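Good Practice for Shared Work Tables in Hand-Held Gripper Recording
Student project report, Storkgate teaching laboratory

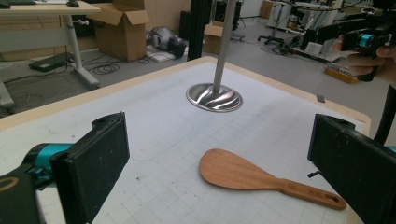
Figure 1. Work table with grid mat, wooden rice paddle and metal pole on a round base. Two hand-held grippers are in use.

1. Purpose

The Stoltosach project records household handling tasks with hand-held grippers, for later use in robot training. At the start of the project the laboratory had general safety rules but no written rules for the table itself. This report sets out the rules proposed by the student group and the reasons for the main choices. It was submitted on 2018-10-01 to the project supervisor, Darragh Ó Dubhghaill.

2. Scope

The rules apply to the table, the objects placed on it and the floor next to it. They do not cover battery charging or data storage, which are dealt with in the Ní Bhriain handbook.

3. Proposed rules

3.1 Only objects named on the task sheet may be on the mat when recording starts. Fixed stands are entered on the sheet as well.

3.2 The paddle is to be laid flat, with the whole handle on the mat. Its starting position is noted by grid square.

3.3 Polished metal parts reflect the room and the operator. Where a stand with a bright base must remain, this is written in the session log.

3.4 The mat is wiped before each session. Marks that cannot be removed are recorded once, with their grid square, and left alone.

3.5 Cables on the floor are kept clear of the operator's standing area. Boxes are stored at least 700 mm from the table edge.

3.6 Finger pads are checked for dust and loose parts every 25 recordings. A gripper that fails the check is withdrawn until a member of staff has seen it.

4. Trial

The rules were tried in April over 943 recordings, made by students of the Nasar group. Rule 3.1 was broken most often, usually when tools were put down between tasks. Rule 3.5 proved hard to keep when the room was shared, and three operators asked for the distance to be marked on the floor.

5. Outstanding points

The wording of rule 3.3 has not been agreed. Some members wished to cover bright bases with matt tape, while others held that household kitchens contain such surfaces and that they should stay in the recordings. The supervisor has asked for both views to be kept on record until the next review.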